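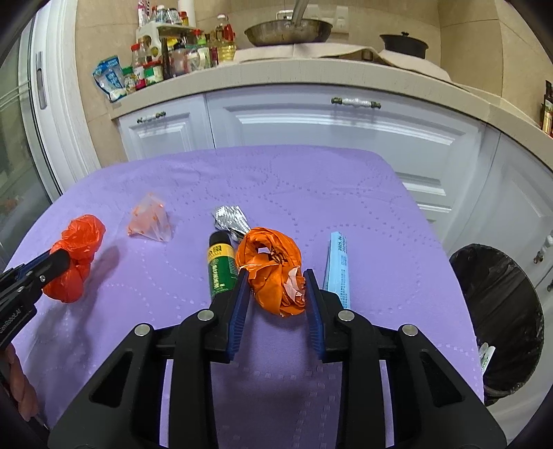 Literacy Team Meeting: Minutes

February
Posted by Nerys Bellis

Present: Lowri Howells (chair), Dilek Dursun, Đức Nông, Nerys Bellis (minutes). Apologies: Rhodri Vaughan.

1. Last minutes
Accepted with one correction. The grade 4 fluency check was given in Room 9, not the library.

2. Vocabulary notebooks
Dilek reported on the trial in her two grade 5 sections. Students write the word, a sentence from the text and a sentence of their own. Most are keeping up. The own-sentence part is weak, and many students copy the textbook with one word changed. Lowri asked if a partner check before writing would help. Dilek will try it through the end of the unit and bring six notebooks to the next meeting, a mix of strong and weak.

Đức would like grade 4 to start the same notebook now. Agreed, with no more than five words a week.

3. Word list
The draft science and social studies list stands at 200 words. Teachers felt this was too long to cover well. Đức and Nerys will cut words that already appear on the grade 3 list and circulate a new version. "Erosion" and "sediment" stay in, as both come up in the spring reading.

4. Independent reading
Book logs are being signed without much reading behind them. Lowri suggested dropping the parent signature and using a two-minute conference every other week. Dilek was concerned about time with 29 students. No decision. Each teacher will try it with one reading group first.

5. Book order
The Probert readers have arrived, 101 copies, and need to be labeled before they go out. The Bekix set is on back order. Rhodri sent a note asking that grade 6 get first use of the Probert titles on weather. Agreed.

6. Other business
The Vondeo login for the reading assessment has changed. Nerys will email it to staff.

Meeting closed at 4:20. Next agenda items to Lowri, please.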